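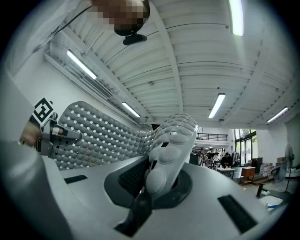
So where do you put a big gray chair when the room's already full? By the window, with the bookcase shoved down to the hall end.

Friday night, and that's what we did, Mitsuko and me, after 2 hours of arguing (nicely!) over it. I love the bumpy back, all those little bubbles, and the headrest with the three oval pads. She says it looks like something from a dentist's office in Nesthorpe. Fine, she can have the sofa! Need to call Osamu about the rug tomorrow, and find the other slipper.

Contact | © Predbridge Diaries | Back to top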